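Brustard Student Robotics Project
Progress report to the Lacroix Fund, first reporting period
Prepared by Agathe Caron, project supervisor
December 6, 2023

1. Status

The project started in September and is on schedule against the revised work plan. The student team has completed the workspace build, the arm installation, and the first version of the control software. Recording of teleoperated practice runs is under way. Autonomous runs have not started and are not planned for this period.

The team is led by Odette Baudry (software) and Solange Besnard (hardware and safety). Uyên Đặng joined after the first month and is responsible for the run log and data checks.

2. Workspace

The kitchen task set replaces the block sorting task named in the proposal. The change was agreed with the fund's project officer before any equipment was ordered. Two arms share one table, and all objects are ordinary household items that can be replaced locally.

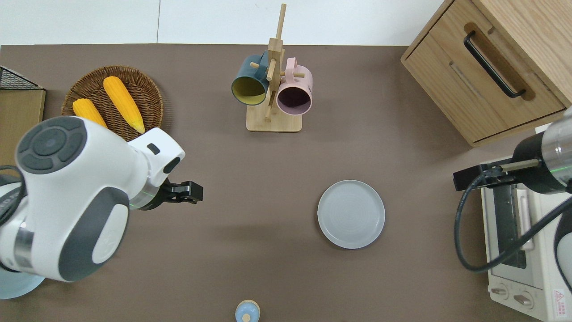
Figure 1. Table layout with both arms, mug tree, corn basket, plate, and toaster oven.

The layout is defined by a written sheet kept with the log. Each run begins with the objects placed according to the sheet. Small differences in position are accepted and are useful for training. Large differences are logged as a new layout with its own letter.

3. Task set

Tasks are grouped by the type of grasp they need. Group A covers rim grasps on plates, Group B covers handles (mugs, drawer, oven door), and Group C covers loose food items. Group A is furthest along. Group C was added last, at the request of the students, and its written instructions are still in draft. 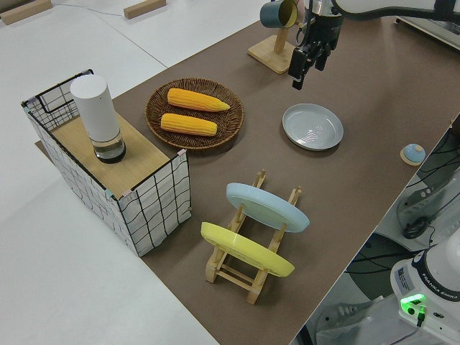 Camera placement took longer than planned. The first fixed position gave a good view of the table center, but students reviewing the recordings could not always judge how far a finger was from the rim of a plate. The side view is now used for this check. With the gripper hanging near the light gray plate, the gap between fingers and plate can be compared with the two plates upright in the drying rack, which serve as a height reference. The view also takes in the base of the second arm, so the reviewer can check its green light without opening another file. Cable routing on the floor remains on the hardware list and will be redone before the next period.

4. Data collected

The log holds 2834 runs. Of these, 259 were rejected at review, mostly for missing camera streams or a start layout that did not match the sheet. The remaining 2575 are available for training. The target in the proposal was 1000 accepted runs by the end of the first period.

The figure should be read with care. Runs in Group A are short and easy to repeat, and they make up the larger part of the total. Group B is smaller, and Group C is too small to train on.
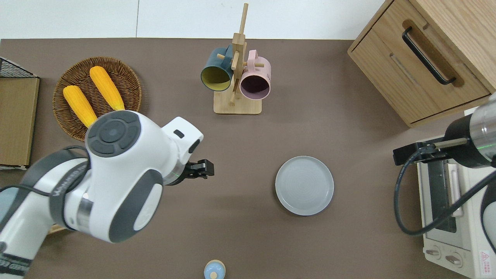 Figure 2. Overhead view used for layout checks. The light gray plate is clear of both grippers.

Rejection was highest in the first weeks. Uyên Đặng then wrote a script that compares the opening image of each run with the layout sheet and flags differences before the run is saved. The script produces false alarms when an arm covers part of the basket. A fix is being tested.

5. Two-arm operation

Operating both arms together requires two students, one per arm, and a third at the stop button. Sessions are therefore limited by staffing more than by machine time. Current practice is to hold one arm still while the other works. Tasks in which both arms move at once will be introduced after the safety review.
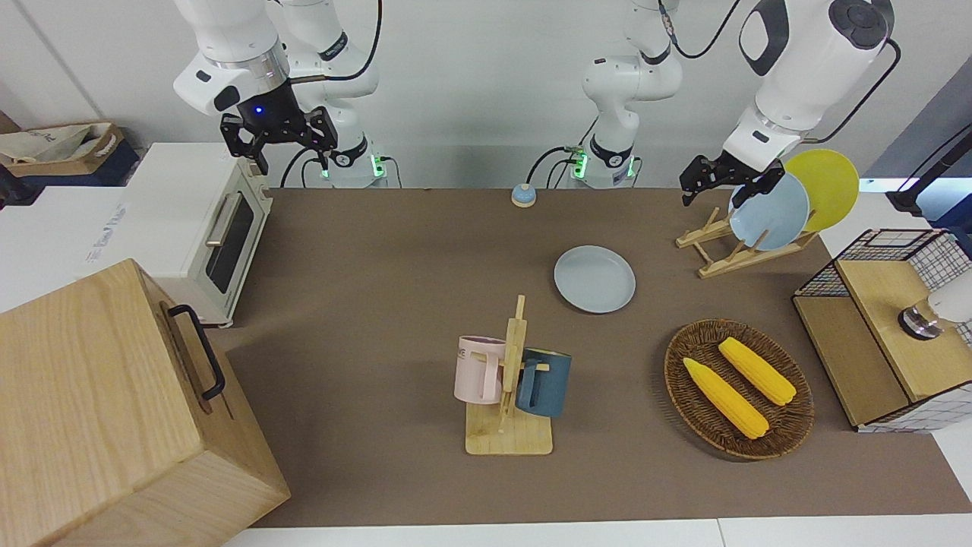 Figure 3. Left arm at the rim of the pale blue plate in the rack; right arm above the toaster oven.

6. Problems and actions

Gripper pads: the original pads slipped on glazed plates. Replacement pads from Eleck have been fitted to both grippers. Wear is checked weekly.

Storage: the recordings filled the first disk earlier than expected. A second disk was bought from the contingency line.

Software: the Dusilow recording module drops frames when all cameras run at full resolution. Resolution has been reduced until the module is updated.

7. Next period

Complete the Group C instructions. Hold the safety review. Train a first model on Group A only and report the results, including failed attempts. No change to the total budget is requested.

Search this site Enter keywords Go

Comments (3)

Huguette Joly
Is the layout sheet available to other schools? We are setting up a similar table with one arm and would like to use the same groups.

Agathe Caron
Yes, I will send it once the Group C section is finished. Groups A and B will work with one arm as they are.

R. in the workshop
Section 6, which pad thickness did you end up with? Ours slip on plates too.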